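Calcaire et robinetterie : ce que mesure un bureau d'études

Chez Pusomico, bureau d'études en traitement de l'eau installé à Tovbridge, on raisonne d'abord en milligrammes. L'eau du réseau affiche 385 mg/l de carbonates à l'entrée des immeubles suivis. « À ce niveau, le dépôt se forme dès que l'eau stagne ou chauffe », explique l'ingénieure chargée des relevés.

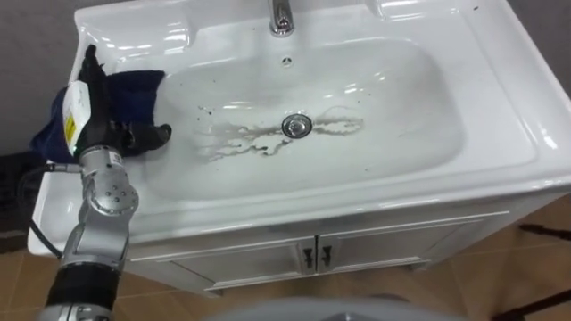
Le programme Flevo porte sur 244 logements, équipés pour moitié d'un adoucisseur collectif. Le réglage retenu laisse une dureté résiduelle de 10 degrés français. « Descendre plus bas n'a pas d'intérêt – l'eau devient agressive pour les canalisations anciennes. » Les résines sont régénérées la nuit, à 2 heures, quand le soutirage est minimal.

Reste l'entretien courant. Elle recommande l'acide citrique dilué, jamais mélangé à un produit chloré, suivi d'un rinçage abondant. Sur le chrome, le temps de contact doit rester court.

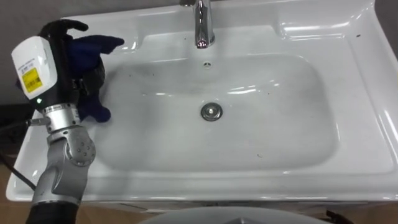
Chez Cadwaladr, qui gère une partie du parc, on juge le réglage trop prudent : les mousseurs s'entartrent encore et leur remplacement coûte plus de 14 euros par logement et par an. L'ingénieure ne conteste pas le montant. « Il faut le comparer au prix du sel et aux volumes rejetés. » Les prochains relevés sont prévus en août, sur les mêmes colonnes montantes.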